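**Presstead supper club opens its doors again — June 2021**

I'm so pleased to finally write this one! After 16 months of eating our own cooking, the Masanja Supper Club is back at Presstead, and we've got 56 places to fill across the first 7 evenings.

It works the way it always did. You book a seat, you sit next to someone you've never met, and you pass the dishes along. Maximiliano Villanueva is back in the kitchen (hooray) and he's promised his braised aubergine. 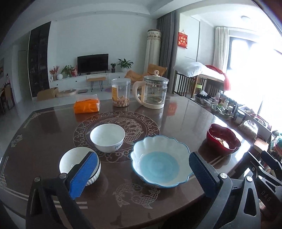 *White bowls on the carp table.*

Our friends at Hukix have put in £800 towards ingredients, so we've kept the price as it was. Farkex are lending us the extra chairs.

"I've missed the noise most of all," Maximiliano told me — and then he went back to his stockpot. 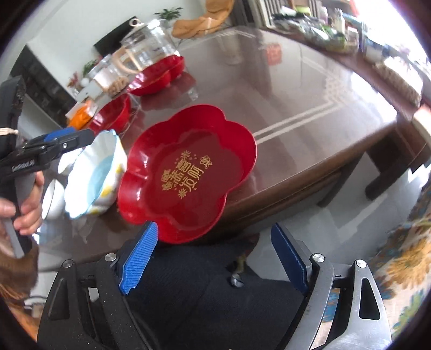
*The red flower-shaped tray, with its gold lettering.*

We're also planning a bigger family lunch in October, so do shout if you'd like to bring the children. Tell us about allergies when you book, please.

Bookings and press questions both come to me at the Presstead front desk.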